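Search this site... Go

About Us

Hi! I'm Myrtle Hutchins, and I run Prorirham, which is a website about independent video games, mostly the small and peculiar ones. I started it at my kitchen counter because I kept finishing games and having no one to talk to about them. My brother plays golf games and that's it. So I wrote up a puzzle game I'd loved, posted it, and went to bed, and in the morning there were 4 comments from total strangers arguing about the ending. I was hooked!

What we cover

Interviews are my favorite part. I like talking to developers when they're in the thick of it, tired and a little cranky and still changing the jump height. Our first one was with the two-person team behind Deverum, a cave-diving game where you draw your own map as you go (mine was terrible, I got lost in the tutorial). We talked for so long that I had to run it in two parts. We've put up 136 interviews now and I still get nervous before every single one.

We do reviews too, without scores. I tried scores for a while and spent more time fussing over whether something was a seven or an eight than I did writing about the game. Now we tell you what it's like to play, how long it took us, what machine we played it on, and whether we'd go back. If I quit a game before the end, the review says so and says where I quit.
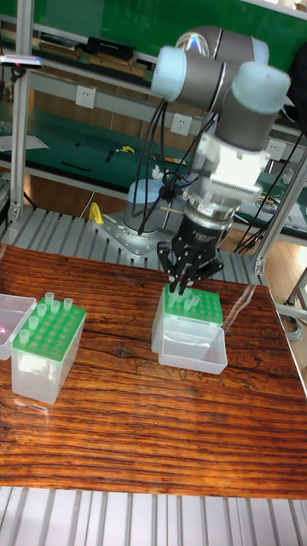

How we work

I buy most of the games we review. When a studio sends us a code, there's a note at the top of the article, and it doesn't get them a nicer write-up. Ask the folks who made Cokine! They sent me a code, I complained about the inventory screen for three paragraphs, and they still came on for an interview after that (and were lovely, and fixed the inventory screen).

Interviews get trimmed for length and I take out the ums, mostly mine. We don't send finished pieces over for approval, but if you've told me something that's wrong, a release date or a composer's name or whatever, write to me and I'll correct it with a note at the bottom.

Ads stay small and quiet. The site is paid for by readers, 775 of you at last count, who chip in a little each month. That covers hosting, games, and paying our freelancers, who get their money when the piece is accepted and don't have to wait for it to run.

Okafor, our podcast

It's named after the shopkeeper in the first game I ever reviewed, who sold you one rope and then insulted you. New episodes come out every other week and run under an hour unless we get onto the subject of fishing minigames. The back catalog is all free, including the early ones where I sound like I'm inside a mailbox.

Get in touch

If you're making a game, tell me about it! A short email with a link to something I can play is perfect. I read all of them, though I'm slow in August when everybody seems to announce things at once. Writers, send me a pitch of a paragraph or so and a link to anything you've written, even if it's a long forum post. And if you just want to argue about an ending, the comments are open.

Page last updated August 7, 2024

Comments

pixelgoose: Found you through the Deverum interview, part two, then had to go back and find part one. Any chance of linking them to each other?

Myrtle: Done! Should have done that ages ago, sorry.

Tall Dan: Please bring back scores. I know you won't.

rowboat_88: Is the podcast feed stuck for anyone else? Mine hasn't updated since the fishing episode.

marigoldsave: rowboat, I had to unsubscribe and add it again, works fine now.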